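Nemerel – About us

Reading time: 3 minutes

Most "about us" pages tell you that the company was born from a passion. Nemerel was born from a repair bill. Nesma Erraji had paid it twice for the same church clock in Satavcombe, and the clock still lost time. She asked to see what had been done, and was sent a one-line invoice saying "serviced". She has distrusted the word ever since.

We look after public clocks: church towers, town halls, a few schools and one former brewery. We inspect them, write down what we find and tell the owner what we think is worth paying for. Quite often the answer is very little. Parishes that have saved for years towards a full overhaul can be a bit put out to hear it. 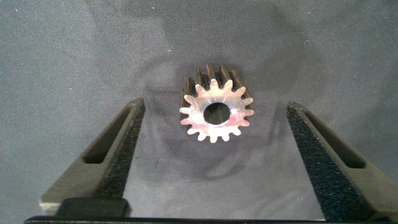
Photo: Nemerel

A turret clock is a simple thing in principle. A weight falls, a train of wheels turns, and something at the end of it stops the whole lot from running away. There are plenty of people willing to make it sound harder than that. We have read reports which recommend new wheels "as a precaution", and we have gone up the tower afterwards to find a century of candle grease and a bent pin. Wear is real, of course, and teeth do go. But we'd want to see it and measure it before anybody is asked to hold a raffle.

We are also doubtful about electric winding, or at least about the way it is sold. It saves someone a climb, and for many towers that is reason enough. It also means the clock may go for months without a visitor, and the person who used to climb up every week was the one who noticed the pigeon, the leak and the odd noise. If you have winding fitted, by us or by anyone, please still send somebody up.

Who we are

Nesma runs the inspections and writes the reports. She trained as a surveyor and came to clocks sideways, through that invoice. Horațiu Gavrilă does the bench work. He served his time with a maker of weighing scales, and he still thinks most clock people are far too relaxed about dirt. The two of them disagree about oil. You may hear about this if you ring at the wrong moment.

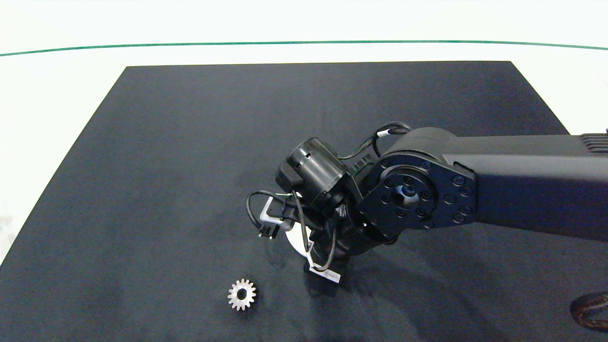 We are a small firm and mean to stay that way. At present we have 100 clocks on the books, which fills the year, with February kept back for paperwork. If we can't get to yours soon we'll say so, and we won't take a deposit to hold a place in a queue.

What we won't promise

We won't promise that your clock will be accurate to the second. It was built to get people to church, and in a cold spell it will wander. We don't hand out "lifetime" guarantees either – whose lifetime is never made clear. Our work is covered for eight years in writing, and the paper says what is left out as well as what is covered.

We can't tell you the age of a clock from a photo, and we are wary of those who can. The date on the dial is often the date of the dial. The Kamolrat report, which is on our downloads page, shows how we went wrong over this ourselves and what we said to the owners afterwards.

Our standard inspection costs £1,000, travel included. Some firms offer theirs free. You might ask them how they make their living.

This site uses cookies to remember your settings. Accept / Manage

Comments (3)

towerkey
Had Nesma up our tower last winter. She told us to clean it and leave it alone. Slightly disappointing after all that fundraising but it's kept good time so far.

R. Codow
I'd take issue with the bit on electric winding. Ours has 3,772 hours on it without a fault and I'm too old for ladders.

bellsandwhistles
Which of them is right about the oil?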